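Room and Building Safety Checklist, Adult English Classes, Gendport Learning Center
Walk-through of February 10, 2020, with comments

I teach the evening beginner group and I was asked to do the inspection for our floor. The form comes from the district office in Drelodton. It has short boxes and I always have more to say than the box allows, so I write my comments under each item. English is my third language. If a sentence is not clear, please ask me and I will explain.

Marks used: OK, FIX (must be repaired), WATCH (look again at the next walk-through).

1. Main entrance and hallway

1.1 Door opens fully and closes by itself. OK
Comment: The closer was adjusted in January and the door does not slam any more. My students with small children are happy about this.

1.2 Floor mats lie flat. FIX
Comment: The second mat has a corner that goes up. I put tape on it, but tape is for one week only. One student walks with a cane and she passes there two times every evening.

1.3 Hallway free of boxes. FIX
Comment: The donated textbooks are still standing along the left wall. They are good books and I want to keep them, but the passage is too narrow when two groups finish at the same hour. Can they go to storage room 238? I asked for the key and am still waiting.

1.4 Hallway lights. OK

2. Exits and evacuation

2.1 Exit signs lit. OK

2.2 Evacuation plan posted in each room. WATCH
Comment: The plan is posted, but only in English, and the letters are very small. In my group we have speakers of nine languages. Some of them learned the alphabet this winter. A plan that a person cannot read does not help this person. I made a version with arrows and simple words ("Go out. Turn left. Meet at the flagpole.") and I hung it beside the official one. I ask for permission to keep it there.

2.3 Fire drill held this term. OK
Comment: We did it in January. Two students did not know the sound of the alarm and stayed in their seats, thinking it was the bell of the high school next door. After this I gave one full lesson about alarms, and we practiced the words "drill", "alarm", "exit" and "stay together". I suggest that every beginner class does this in the first week – it takes half an hour.

2.4 Exit door at the back stairs. FIX
Comment: It opens, but you must push with the shoulder. A work order exists already, number 3280. Please check what happened with it.

3. Classrooms

3.1 Desks and chairs stable. FIX
Comment: Three chairs in the large room are loose at the back leg. I turned them upside down on the rear desk with a paper that says DO NOT SIT, and below it I drew a chair with a cross.

3.2 Electrical cords. WATCH
Comment: The cord of the Duan projector crosses the place where I walk to the board. I use a rubber cover now. It would be better to have an outlet in the ceiling, but I understand the money is not there this year.

3.3 Outlets not overloaded. OK
Comment: The students charge their phones during class and before there was one power strip connected to another. I removed the second one. Some were not pleased, but they understood when I explained.

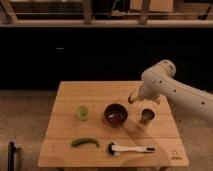 3.4 Windows open and lock. OK
Comment: The window nearest to the board is heavy. Please do not ask students to open it. The teacher should do it.

3.5 Heating. WATCH
Comment: In my room it is too warm and in the room of the intermediate group they sit in coats. Nothing dangerous, but people do not learn well like this.

4. First aid and emergency information

4.1 First aid kit complete. FIX
Comment: Bandages are almost finished and the cold pack is expired. The list inside the lid should be signed at each check and the last signature is from the spring.

4.2 Emergency contact cards for students. FIX
Comment: For me this is the most important item in the whole form. Many cards are empty in the line "contact person". I asked my group why, and some told me they have no family in this country and they were ashamed to leave the line with a friend or a neighbor. Please add to the card the words "family, friend, neighbor or coworker". I will help my students fill them again.

4.3 Telephone at front desk works. OK
Comment: The inside extension 2045 works also. I tried both.

5. Sign-in and visitors

5.1 Sign-in sheet used at each session. WATCH
Comment: We now have the Zavix tablet at the desk, but older students prefer paper and some walk past it. In an evacuation I must know who is inside, so I keep my own paper list also.

5.2 Visitors wear a badge. OK
Comment: We had visitors from the college who study to become teachers. They all wore the badge and they were very kind with the students.

To be done before the next walk-through: items 1.2, 1.3, 2.4, 3.1, 4.1 and 4.2. I can do the cards and the mat myself. For the others I need somebody with tools – and for 1.3 I need the key.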